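침구 정리 작업실 노트
2019년 10월 25일 금요일

금일 작업은 동절기 침구의 분류 및 보관 순서 조정을 목적으로 한다. 대상은 담요류와 이불류이며, 베개 커버와 시트는 다음 회차로 이월한다. 지난 회차에 기록한 보관 번호 체계는 그대로 유지하되, 선반 배치표는 Gashaw 양식에서 Palton 양식으로 옮겨 적었다. 구 양식은 폐기하지 않고 서랍 2번에 보관 중이다.

오전에는 대장과 현물의 대조를 실시하였다. 대장상 2387번으로 등재된 담요는 품목란에 "베이지, 무늬 있음"이라고만 적혀 있어 식별에 어려움이 있었다. 무늬가 있는 베이지 계열 담요가 한 장 더 입고되어 있기 때문이다. 이에 품목란에는 바탕색, 무늬의 종류, 촉감의 세 항목을 반드시 기재하기로 Lensa Endale 담당과 합의하였다. 2387번은 "베이지 바탕, 나뭇잎 무늬, 플러시"로 정정한다.

무늬가 있는 담요는 접기 전에 펼쳐서 확인한다. 접힌 상태에서는 바깥으로 나온 잎 하나만 보고 색을 판단하게 되어 대장 기재가 작업자마다 달라진다. 실제로 동일 품목이 한 번은 "적갈색 잎", 한 번은 "회녹색 잎"으로 기록된 사례가 있었다.
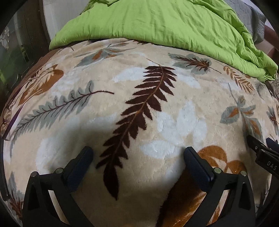 작성: Loan Mạc | 검토: Berhanu Tufa | 구분: 침구 / 담요·이불

펼친 담요의 중앙에 오는 가장 큰 무늬는 짙은 자주색 겹잎이다. 잎자루가 가늘게 휘어 있고 가운데 잎맥은 주황빛이 도는 갈색이며, 끝에 물방울 모양의 큰 잎이 달려 있다. 왼쪽의 깃털 모양 회녹색 잎과 함께 이 두 무늬를 식별 기준으로 삼는다. 크림색 줄이 섞인 적등색 잎과 주황 반점이 있는 회청색 잎은 보조 기준으로만 적는다. 대장에 잎의 이름은 쓰지 않는다. 수종을 추정하여 적은 과거 기록은 서로 일치하지 않아 도움이 되지 않았다.

안쪽에 접어 둔 연두색 이불은 무늬 담요와 같은 칸에 두는 것으로 결정하였다. 색이 선명하여 선반에서 위치를 찾는 표지 역할을 겸할 수 있다는 Mitiku Tufa 담당의 의견을 반영한 것이다. 단, 이불을 아래에, 담요를 위에 둔다. 반대로 쌓을 경우 담요의 결이 눌린다는 지적이 지난 1월 점검에서 이미 나온 바 있다.

접는 방법은 다음과 같이 통일한다.
담요: 긴 변을 반으로, 다시 반으로 접은 뒤 짧은 변을 세 겹으로 접는다. 무늬 면이 바깥을 향하게 한다.
이불: 긴 변을 세 겹으로 접은 뒤 반으로 접는다. 공기를 빼기 위해 누르는 작업은 하지 않는다.
꼬리표: 접힌 모서리의 오른쪽 아래에 단다. 핀은 사용하지 않고 끈으로 묶는다.

보관 칸은 21번으로 지정한다. 종전에 21번을 사용하던 Vemo 수납 상자는 창가 쪽 하단으로 옮겼으며, 상자 안의 내용물은 확인하지 않았다. 다음 작업자가 개봉하여 대장에 기재할 것.

미결 사항
Gollik 보관 주머니의 추가 신청 여부. Ulises Zapata 담당이 재고를 확인한 후 회신하기로 함.
나머지 베이지 담요의 번호 부여. 무늬 확인 전까지 임시로 1000번을 쓴다.
플러시 소재의 솔질 방향에 관한 지침이 없음. 담당자 간 의견이 달라 금일은 솔질을 보류하였다.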